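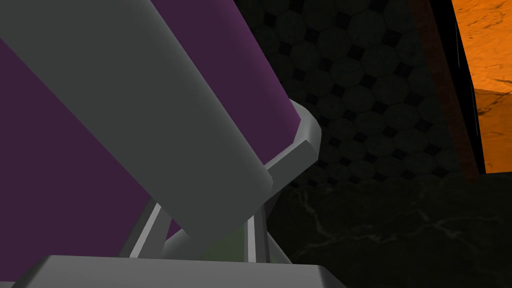

Nundley mitten

The Nundley mitten is a hand-knitted mitten with a folded double cuff and a thumb set into the palm. It takes its name from the mill village of Nundley, where the pattern was sold with yarn from the local spinning works. The mitten is worked in the round from the cuff to the fingertips in a firm, plain fabric, usually in wool. It is known for its inner cuff, which is knitted first and then folded up inside the outer one, leaving two layers of ribbing at the wrist.

Construction

Knitting begins at the top of the inner cuff with a loose cast-on of 40 stitches. The inner cuff is worked in knit one, purl one rib on size 2 (US) double-pointed needles. A single purl round marks the fold line. The outer cuff is then worked to the same depth in knit two, purl two rib, and the cast-on edge is brought up behind the needles and joined to the live stitches, one for one, on the next round.

If a stitch is missed at the join, the cuff leans to one side when worn. Older versions of the pattern have the knitter leave the cast-on edge free and sew it down at the end, and some knitters still prefer this because the seam can be eased or redone without taking out the hand.

The hand is worked in stockinette stitch with no increases before the thumb. At the thumb position, a group of stitches is knitted with a length of waste yarn, slipped back to the left needle, and knitted again with the working yarn. When the hand is finished, the waste yarn is picked out and the thumb is worked from the stitches above and below the opening. Two extra stitches are picked up at each corner and decreased away on the following round.

The top is shaped by paired decreases at both sides of the hand, every second round at first and then every round. The last stitches are grafted or drawn together with the yarn tail. Grafting gives a flatter tip.

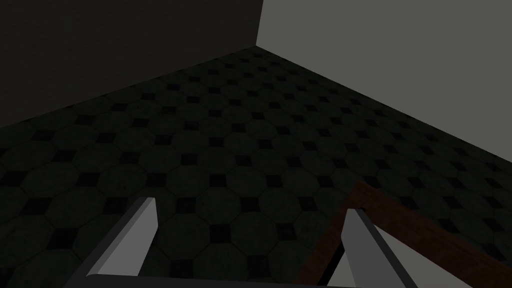
Computer rendering of a gripper over a tiled floor

Materials

The first leaflets called for Hultine, a two-ply worsted-spun wool sold in skeins. It was spun with a fairly high twist and softened very little in washing. Hultine was dropped from the mill's range and replaced by Previa, a slightly thicker yarn in a wider choice of colors. Mittens knitted in Previa at the original stitch count come out wider across the palm, and the leaflet was rewritten to allow for this.

Most present-day knitters use a sport weight or light worsted wool. Superwash yarns can be used, but the double cuff tends to stretch out of shape -- a smaller needle for the rib is the usual remedy. Cotton is rarely chosen.

Published versions

The best-known version is Leaflet 1371, a folded sheet with one size for women and one for men. It gives the cuff in full but covers the thumb in only four lines. An error in the men's size has the knitter work 39 stitches after the cuff join, although no decrease is given. Later printings correct the number to 40. Copies with the error are still passed around, and the usual advice is to ignore the lower number and carry on with the full round.

A children's version followed on a separate sheet. It has a shorter cuff and a twisted cord that runs through the coat sleeves from one mitten to the other. The leaflet was reissued as a download by the yarn shop Verbeke on 20 March 2019, with charts for the thumb and a left-handed set of directions.

Variations

The Nundley glove uses the same cuff but divides for the fingers above the thumb opening. Its directions were never printed by the mill, and several home-written versions exist that differ in the order in which the fingers are worked.

In the striped mitten, the inner cuff is knitted in a contrasting color, with a narrow band of the same color repeated just below the top shaping. The color change is made on the purl fold round. Some knitters make the change one round earlier so that the broken line of color falls on the inside.

A fingerless form ends in a short rib above the knuckles and has a thumb of six rounds.

See also

Afterthought thumb
Double-pointed needle
Grafting (knitting)
Wristlet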